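Third month of teaching the arm at Curnthorpe by remote control. We're on the tidying tasks now, which means picking tools up off clothes.

Denim is harder than I thought. It rucks up under the fingers, and if you come in too low you get a pinch of cloth along with the handle.

I drive with the Weto controller in my right hand and keep my left on the pause button. 219 demos saved so far, 26 thrown out. Most of the bad ones were me rushing the last bit.

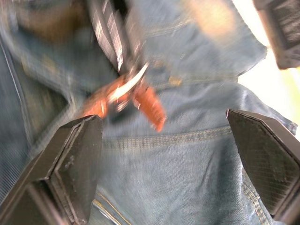
The wrist view smears whenever I move fast, so I've started slowing down before I get near the handles. Orange ones help, they stand out well against the blue.

Tried guiding the arm by hand as well. Fine for big moves, but my sleeve kept getting into the shot and the grip came out jerky. Back to remote for this task.

Blöndal want seven different starting positions for each tool. We've got 2 done. Next up is the same job on a towel.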